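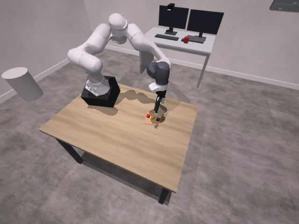 I've just won a prop from Trondadwood, the old sitcom set in the garden centre, and I'd love some advice on looking after it and showing it off. It's the dented brass watering can that Uncle Perry talks to in the second series (it's in the background of plenty of other episodes too, once you start looking!). My husband thinks it should go in a glass case with a spotlight, but I'm after something much plainer, a wooden table like this one with pale grey walls round it, so that the can does all the work. It came from a Gesero sale, lot 311, and I paid £261 for it including the fees, which is a lot of money for us but I've loved that programme since I was at school.

My worries are these. The brass has gone dull and there's a strip of old tape round the handle with "PERRY 2" written on it in marker. Do I polish it? Do I peel the tape off? And the only paperwork is a photocopied letter from Stemon, the hire firm, saying it was "used in production". Is that good enough, or should I be asking for more? I'd like to be able to tell visitors with a straight face that it's the real thing.

– marrowfat_jean

**deckchair_dave**

Lovely buy, I'm green with envy. Bit of lemon juice and a soft cloth will bring that brass up a treat, my nan swore by it. Can't help with the letter I'm afraid. Did you know the whole thing ran to 22 episodes and they only ever repeat the first six? Criminal.
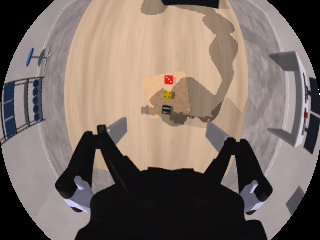
**Sławomir Walczak**

Please, Jean, put the lemon down before you do anything else! I don't mean to be rude to Dave, it's a perfectly good tip for a doorknob, but with a screen-used prop the dullness is part of what you've paid for. If the can was dull when they filmed it, a shiny one won't match the episodes any more, and matching is how most of us satisfy ourselves that a thing is genuine. A soft dry brush for the dust is all I'd give it. Leave the tape exactly where it is as well. It sounds like a label from the props department, and the "2" may mean there was more than one can – they often kept a spare in case one got dropped, or to have one that would hold water and one that wouldn't.

As for the letter, it's a start but a thin one. Write to Stemon and ask, nicely, if they can tell you when they hired it out and whether they still have the stock sheet. Then sit down with the series (no hardship there) and pause on the closest shots you can find. What you want is that dent. Note its shape, where it sits compared with the spout, and any scratches near it, then photograph your can from the same angle and keep the pictures together with the letter, the sale listing and your receipt. I did this with a hat from the Sandberg Christmas special and it took me up to two weeks of evenings, but I was glad of it when I came to insure the thing.

On display, I'm with you and not your husband. Plain is nice. Just keep it out of direct sun, as marker pen fades horribly and yours is the best bit of evidence you've got. A small acrylic cover would keep sticky fingers off without making it look like the Crown Jewels.

**tansy.b**

Agree with all that, and I'd add don't store it in newspaper if you ever have to move it, use acid-free tissue. Also check your house insurance, because mine wanted the watering can's cousin (I have one of the gnomes!) listed separately before they'd cover it. Took one phone call. If your tape says PERRY 2 then I'd dearly like to know who has PERRY 1, so do post again if Stemon write back.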